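Workshop tips: when the gripper stops halfway

Our arm stalled twice in August with the finger half closed. The fault was a cable working out of its plug each time the wrist turned. If yours does the same, switch off at the wall before you put a hand anywhere near it. A stalled finger can start again without warning. 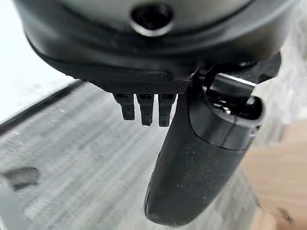 Gristton Home Workshop Club, Tools and Repairs

Turn the wrist by hand with the power off and watch the cable. It should never pull tight. Leave a little slack near the finger joint and tie the rest back.

Check the mounting screws while you are there. Ours had backed out by 2 mm.

Wipe dust off the finger with a dry cloth. Don't oil it.

Write the fault in the book, then tell Judite Figueiredo or Stepan Koval before switching on again.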